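Home | Forums | New Posts | Members | Help
Search this board... Go

Cleaning out an old Dell workstation, blue plastic piece and an open socket

benchwarmer_gil
I've got an old Dell workstation open on the bench, trying to get it fit for somebody to use again, and I'm down to the stage where I have more questions than screws.
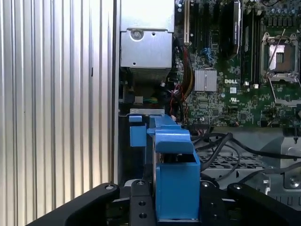 So the plan is to put a processor back in it, give it a good dusting and hand it over to my niece for school stuff. I paid 60 bucks for it from a surplus place out in Cludirthorpe and the guy told me up front the CPU was gone, fine, I knew that going in. What I didn't get was any kind of parts list. Two things I'd like opinions on before I go further:

First, the blue plastic. I'm guessing it's a drive carrier, but I've been wrong about Dell plastic before. Do I need it, or can I just screw a drive in somewhere and forget it?

Second, the socket. The load plate has been open for who knows how long. Is that a "blow it out and go" situation or should I be worried?

Oh, and the heatsink on the chipset. Leave it alone or redo the paste while I'm in there?

torxandtea
Keep the blue thing!! Dell loves blue for anything you're meant to grab without tools, so my money is on carrier too. Try it in the drive bay before you buy anything. If it slides in and clicks, you're done.

As for the socket, get a bright light and a magnifier and look across the pins from a low angle, then turn the whole case around and do it again from the other side. Bent ones catch the light differently. Do NOT wipe it with anything. I watched my brother-in-law go at one with a paper towel and he took out a whole corner.

Pranab Sarkar
Agree on not wiping. Disagree on blowing it out, at least with canned air held close. If the can tips you get liquid all over the pins, and I've had the straw shoot off and land in places I didn't enjoy. I use a little rubber hand blower, the kind for camera lenses. I got mine from Gamage and it has outlived 3 computers.

Also, close the plate when you're not working on it. Gently. If you have a socket cover in a drawer, use that.

oldiron_marge
I have to be the grump here. Did you price the processor yet? By the time you've bought a chip, paste, a drive and maybe memory, you could have had a complete used machine off the shelf with everything in it. I've done this dance. I spent 300 dollars "saving" a free computer back in April and it's sitting in my hallway holding up a fern.

benchwarmer_gil
Marge, ouch. I did price it, and the older chips are cheap as long as I don't get fancy. I have a drive and I have memory, so it's really just the chip and a tube of paste. But I hear you on the fern.

torxandtea
The fern has to live somewhere, Marge.

Gil, write down the exact model number off the case before you order a chip, and check the manual for which ones that board takes. Same socket doesn't mean it'll boot. The BIOS might not know what you put in there and you'll sit looking at a black screen blaming the wrong part.

Pranab Sarkar
Seconding the BIOS thing. On the chipset heatsink, I'd leave it. If it sits tight and doesn't wobble, all you're likely to do is crack something getting it off.

dratska_dave
Gonna disagree with Pranab on that one. Paste on something that age can be like chalk. I run a small repair counter in Dratska and I redo the chipset on every one of these that comes through -- it's 2 minutes with the board on the bench. I've never cracked one.

Pranab Sarkar
With the board on the bench, sure! He's got it in the case. Pulling the whole board for a chipset that may be perfectly happy seems like a lot for a homework machine.

dratska_dave
Fair. If the board is staying in, leave it. If it comes out for any other reason, do the paste.

oldiron_marge
While you're waiting on the chip, go around and press on every power connector. I don't trust any plug I didn't seat myself. And take the memory out and put it back in, even if it looks fine. That alone has fixed more "dead" boards for me than anything I ever bought.

benchwarmer_gil
OK, so the list is: model number, manual, light and magnifier on the socket, hand blower, reseat everything, and chipset stays as it is unless the board comes out. I'm ordering the chip tonight from Revgate (anybody used them? Their shipping seems slow but the price was right).

torxandtea
Used them twice. Slow is correct. Packed well though, and the chip came in a proper plastic clamshell, which is more than I can say for the auction sites.

benchwarmer_gil
Good enough for me. I'll try the blue piece in the bay tomorrow and post back with whether it clicks.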